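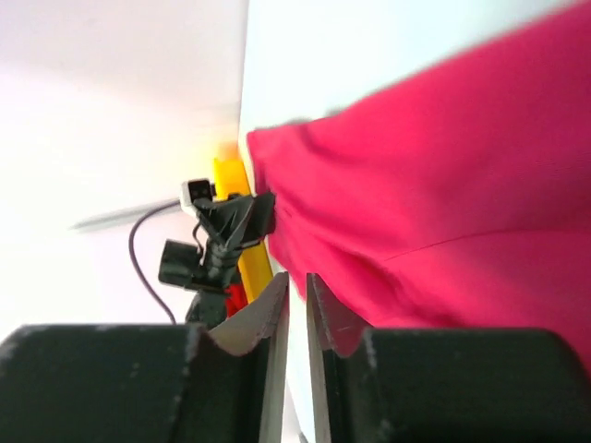
Capítulo 2
Caída y arrugado de los tejidos

La caída de un tejido es su capacidad para deformarse en varias direcciones bajo la acción de su propio peso. Depende de la rigidez a flexión, de la rigidez a cizalla y de la masa por unidad de superficie. En una tela de color magenta con pliegues suaves, las arrugas se reconocen por las sombras de un rosa más oscuro, y una costura, aun poco marcada, introduce una línea de rigidez distinta a la del resto de la pieza.

2.1 Magnitudes de partida

La rigidez a flexión se determina sobre probetas cortadas en urdimbre y en trama. Ambos valores se expresan por separado, pues su cociente indica el grado de anisotropía. El método de Kovács, que se desarrolla en el apartado 2.3, añade una medida al bies.

Norbert Major y Aranka Tóth ensayaron 427 probetas de la serie Forau y propusieron separar el pliegue, reversible al retirar la carga, de la arruga, que conserva un ángulo residual. Este manual adopta dicha distinción.

2.2 Acondicionamiento

Las probetas se acondicionan extendidas y sin tensión antes del ensayo. No se planchan.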